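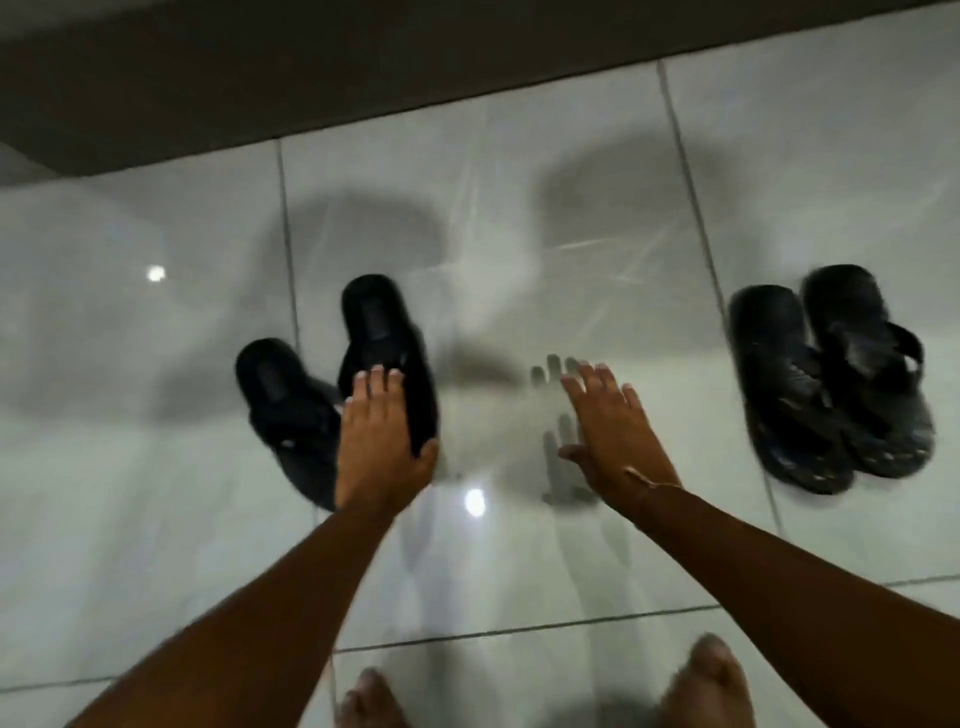
Re: [omia-club] Shoe task: do we really need two pairs that look alike?
January 2018

Hello everyone,

Sorry for the slow answer, I wanted to sit down with a cup of tea and do this properly, because it was a good question and I think several of the newer members were wondering the same thing. I'll quote it so those who joined after the holidays can follow along.

> Hi all, I'm new this term and helping with the labeling.
> I don't understand why the shoe task uses black sandals
> for both pairs. Omia mixes them up all the time. Couldn't
> we put one red pair and one black pair on the floor until
> she gets better at it? Also, do both hands have to be in
> every clip? I'm a bit slow with the left one.

First of all, welcome, and thank you for labeling! It's the job that keeps the rest of us going and I know how long an afternoon of it can feel.

About the colors. We did start out with bright pairs last year, back when we met in the Peñalver building, and Omia got wonderfully good at it in no time. Then we put down two dark pairs and she was lost. She had learned "red goes with red" and very little about straps, soles or which way a toe points. The Jastis rules only say "household footwear," so the judges can put down whatever they like, and people's front halls (mine, anyway) are full of black sandals. I'd much sooner have her struggle now than at the table in Fokusham in February.
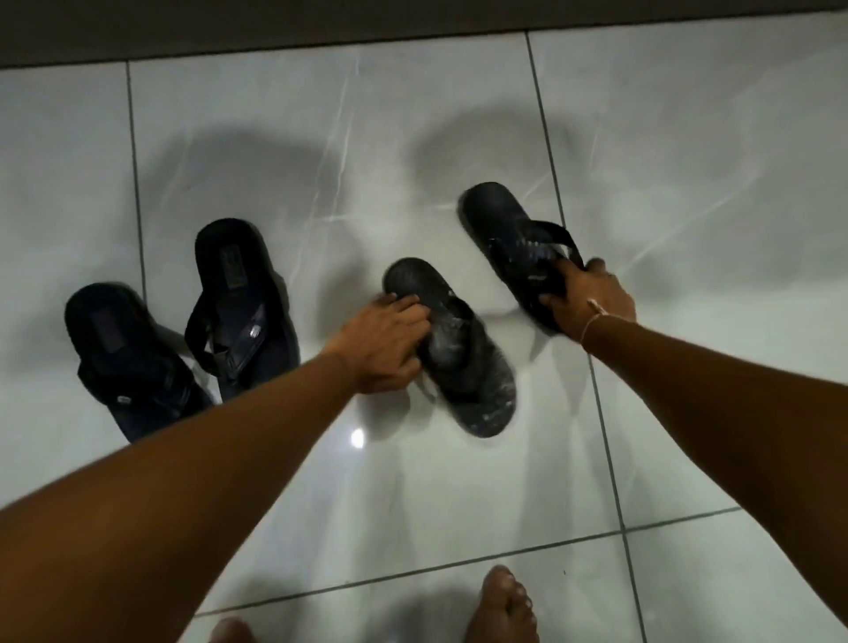 With a worn pair and a newer pair there is still plenty to go on, if you look for it: scuffs, specks on the footbed, a label, the print on a strap. So when you label, please mark the pair by those things and leave the color box blank. If a clip is too blurry to tell, tag it "unsure" and move on. We have 3073 clips in the folder now and can easily spare a few. The last time I looked, 496 of them were still waiting for a first label, and over 78 had two labels that disagreed, so if anyone has a free evening, those are the ones to open first.

As for the hands, yes, both please, but don't fret about being slow! Slow is lovely. One hand can hold a sandal down while the other straightens its partner, or one can simply wait nearby, and all of that is useful to Omia, who has two grippers and at the moment treats the left one like a coat hook. What I would ask is that you leave a little stillness at the start of each clip and again at the end, before your hands go away.

The shiny floor came up at the meeting too. I know the reflections are a nuisance, and the shadows as well, but I'd like to keep recording on it. The competition floor is supposed to be glossy.

I'll be in the workshop from 5 onward for the next session and will bring the spare battery and something to eat. If you have an old pair of sandals you can part with, bring them along, the shabbier the better.

Warmly,
your list keeper

--
omia-club mailing list
To leave the list, send a blank message with "unsubscribe" in the subject line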